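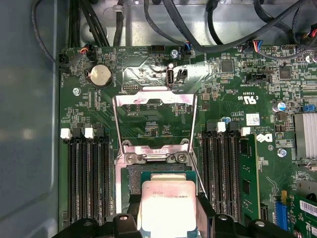 Detecção do soquete falha quando a load plate está aberta (brilho no metal), planner desiste

Publicado por: farq_linux
Comunidade Cukolmont > Percepção e planejamento

Pessoal, preciso de ajuda, tô travado nisso desde dezembro.

Tarefa: desmontagem de desktop, etapa do processador. Braço com câmera no punho + câmera fixa de lado. Percepção rodando no Brultometti, planejamento no Mondevbridge, tudo em ROS 2.

Problema: com a placa de retenção do soquete fechada, a pose sai boa. Com ela aberta, em pé, a pose pula. O ajuste de plano pega ora a tampa metálica do processador, ora a própria placa levantada. Resultado: o frame do soquete gira de um ciclo pro outro e o Mondevbridge responde "no valid approach" e aborta. Em 80 tentativas só 13 chegaram no ponto de pré-pega.

Já tentei:
- baixar a exposição da câmera do punho (melhorou o brilho, piorou todo o resto)
- filtro temporal na pose, janela de 4 quadros
- aumentar a tolerancia de orientação no planner, aí ele planeja mas chega torto

A calibração mão-olho foi refeita, erro baixo, não acho que seja isso. Alguém já passou por coisa parecida? Não queria ter que treinar modelo novo só por causa da tampa.

Segue a bancada vista pela câmera fixa, caso ajude a pensar na aproximação.

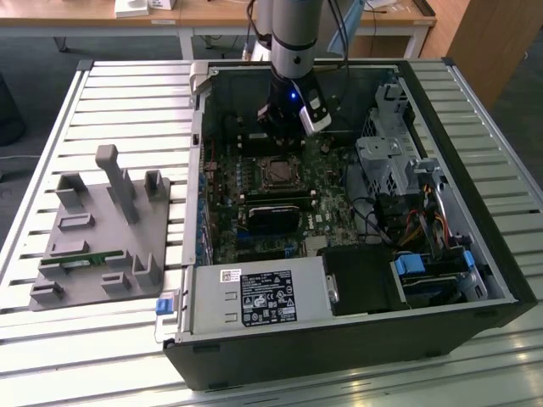

Gabinete deitado na bancada, soquete vazio, garra por cima da placa-mãe.

Posso mandar o log completo se alguém quiser, é grande.

Resposta de: placa_solta

Passei por isso. Seu erro é pedir pro detector achar o soquete direto. Superfície espelhada + peça que muda de posição, não tem ajuste de plano que aguente.

O que fiz aqui:

1. Registra a placa-mãe inteira primeiro, pela câmera fixa, com a garra fora do caminho. Slots, serigrafia, parafusos, isso tudo não se mexe. Pose da placa sai estável.
2. Soquete vira offset fixo em relação à placa, por modelo de máquina. Um yaml por modelo, chato mas funciona.
3. Câmera do punho só pra correção fina em x, y e yaw. Trava roll e pitch no plano da placa. Isso sozinho já mata o pulo que vc descreve.
4. A load plate entra como estado (aberta / fechada), não como geometria livre. Se aberta, adiciona uma caixa de colisão na cena, na posição dela em pé. Senão o planner acha que dá pra vir por aquele lado.

Sobre o ponto 3: usa a moldura dos slots de memória como referência, plástico preto fosco, borda reta, quase não brilha. Fica dos dois lados do soquete, então dá uma linha de base boa pro yaw. Só mascara os próprios dedos da garra antes, eles entram na imagem do punho e são pretos também, o detector de borda adora.

E tira essa folga de orientação do planner. Volta pro valor padrão. Vc tá escondendo o erro da percepção e ele reaparece no contato.

Filtro temporal: média de quaternion com salto no meio dá lixo. Se quiser manter, rejeita outlier antes.

Resposta de: vortice_rx

exposição em bracket, pega duas imagens e funde. resolvi assim com dissipador, nunca testei em soquete

Resposta de: gira_eixo

Concordo com o placa_solta quase em tudo. Discordo do offset em yaml se vc trabalha com muito modelo diferente, vira um inferno pra manter. Aqui a gente chegou em 274 entradas e metade desatualizada. Dá pra extrair o offset de uma passada de inspeção com o soquete fechado, que vc mesmo disse que funciona, e guardar até o fim daquela máquina. Depois que abriu a tampa não detecta mais nada, só usa o que guardou.

Detalhe: se o gabinete escorrega na bancada quando a garra faz força, o valor guardado não vale mais. Re-registra a placa depois de cada contato. Custa um pouco de tempo de ciclo.

Qual versão do Mondevbridge? Na antiga o "no valid approach" também aparece quando o timeout da cinemática inversa estoura, não tem nada a ver com pose. Olha no log se tem "ik_timeout" logo antes.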